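3.2 Collection and sorting of returned desktop units

Returned equipment was received at two sites, Gendport and Erine, over a period beginning in February. Both sites accept office machines at the end of their lease, and neither had previously kept records below the level of the pallet. For the present study each unit was entered separately on arrival, with its age, its stated reason for return and the condition of its outer case. The full set comprised 3597 units. Laptops, screens and printers were weighed and passed on without further study.

Units were assigned to one of four grades. Grade A covered machines fit for resale without repair; grade B, machines needing one replacement part; grade C, machines kept as a source of parts; and grade D, machines sent directly for shredding. The grading rules were those already in use at Erine, with one change: a missing hard drive no longer placed a unit in grade C, as most lessees remove drives before return and the fault says little about the rest of the machine.

Grading was carried out at the bench with the side panel off. Staff checked the board for swollen or leaking capacitors, looked for corrosion at the rear ports, and inspected the internal cables and their connectors. The power supply was then tested under load for 14 minutes. A unit that failed the load test but passed all other checks was placed in grade B.

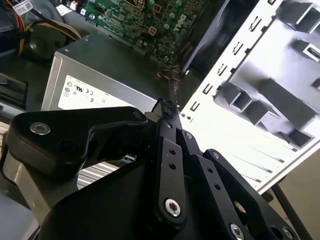

Figure 4. Interior of a desktop unit with the case open, showing part of the motherboard, the power supply and a small cable connector.

Labour time was recorded from the opening of the case to the entry of the grade. Waiting time between stations was left out — it depended mainly on the delivery schedule and varied widely from week to week. Where a unit was graded twice, only the first time was kept.

Agreement between the two sites was tested on a subset of units that were graded at Gendport, resealed and sent to Erine without their paperwork. Disagreement was largely confined to the boundary between grades B and C, where the cost of the replacement part must be judged against the likely resale price. The Khattak price list, used at both sites, was last revised on Sep 5, 2018, and was held fixed for the whole of the study so that later changes in the market would not affect the grades.

Material recovered from grade C and D units was weighed by fraction at the Sirent plant. Steel, aluminium, circuit boards and mixed plastics were recorded separately. Cables were weighed with their connectors attached, and the copper content was estimated from a stripped sample taken from every eighth batch. Losses during transport between the sites and the plant were not measured and are treated as zero in Section 4.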